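## Bevetti Folding Kit: Notes From the Trial

Members who run small garment shops have been asking about the Bevetti folding kit since it was listed in the spring catalog. We took one on trial in November, set it up in the back half of the Baloyi workshop, and used it on ordinary shop stock. Tadhg Moriarty did the setup and Anathi Pretorius kept the log. What follows is taken mostly from her pages.

The kit is sold as an add-on. You need to own an arm already, and the maker lists which ones will take the mounting plate. In the box are the gripper with two black fingers, a small wrist camera, the cables, a spare set of fingertips, and a license for the Hellen software that does the planning. There is no table and no stand. Ours went on a plain pale work surface that was already in the shop, and that was fine, though the manual asks for a matte top and it is worth following that. A shiny one gave the camera trouble on the first morning, and Tadhg moved everything over before lunch.

Setup took most of a day. The mechanical part is quick. The slow part is teaching Hellen where the table is, which means touching the fingertips down at a series of marks and confirming each one on the screen. If you bump the table afterward, you do it again. We bumped it on Friday and lost an hour.

For the trial we ran 107 shirts from the returns bin. They were whatever had come back that month: plain tees, long sleeves, some polos, and a good deal of tie-dye from the Honis line. Each one was dropped on the table in a heap, the way it would come out of a basket. The job was to find an edge, spread the shirt, and fold it to a size that fits a standard mailer. 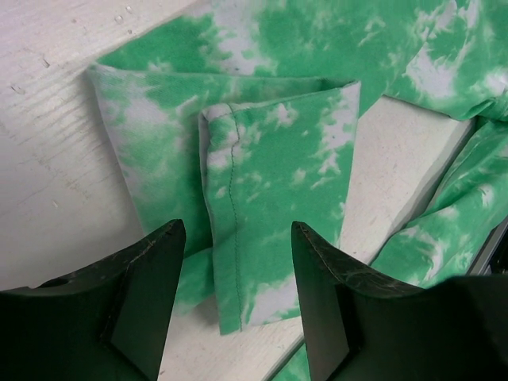
Plain shirts were the easy ones. Hellen looks for hems, cuffs, and seams, and on a single-color shirt those lines stand out well. Tie-dye was harder. The software sometimes took a streak in the dye for a fold, closed the fingers on it, and came up with a pinch of cloth from the middle of the shirt. When that happens it drops the shirt and tries again, up to 3 times by default, and then calls for a person. You can raise that number in the settings. We left it alone.

Twisted sleeves were the other common cause of a call. If a sleeve had rolled up on itself under the body, the arm would often lift the whole shirt and set it down again in about the same shape. Anathi found that giving each shirt one shake before dropping it on the table cut the calls by a lot. That does mean someone has to stand there and shake shirts, so count that time when you work out whether the kit pays for itself.

Speed is modest. A practiced folder will beat it easily. Where it made sense for us was in the late afternoon, when the packing bench is busy and the returns bin sits untouched. Thandeka Van Wyk, who runs the bench, said she would take a slow folder over a full bin.

The finished folds were good enough to mail. A few had a corner sticking out, and the polos came out lumpy at the collar. Bevetti says collars are supported. We would call them possible.

A few smaller points from the log:

- The fingertips scuff. It doesn't seem to affect the grip, but check the edges for burrs before you run anything fine or knitted.
- The wrist camera needs even light. A lamp on one side threw shadows that Hellen read as edges.
- Keep the cable tie at the wrist loose. Ours was too tight at first and pulled on the connector.
- Updates install themselves overnight unless you turn that off. Turn it off during a busy week.

The kit can be bought outright or leased by the month with a 2 month minimum. Support is by phone and was helpful both times we called. Replacement fingertips are sold in pairs and swap out with a hex key.

We think it suits a shop that already has an arm sitting idle part of the day and folds some 100 plain shirts or more in that time. If your stock is mostly prints, dyes, or collars, ask for a trial before you sign, and send them your own shirts to test on.

The trial unit stays at Baloyi until the end of the month. To book a time with it, talk to Petronella Sithole at the front desk. Bring your own garments, and bring the awkward ones too. Sizwe Ntuli is collecting notes from anyone who runs a batch and will pass them along to Bevetti before the unit goes back.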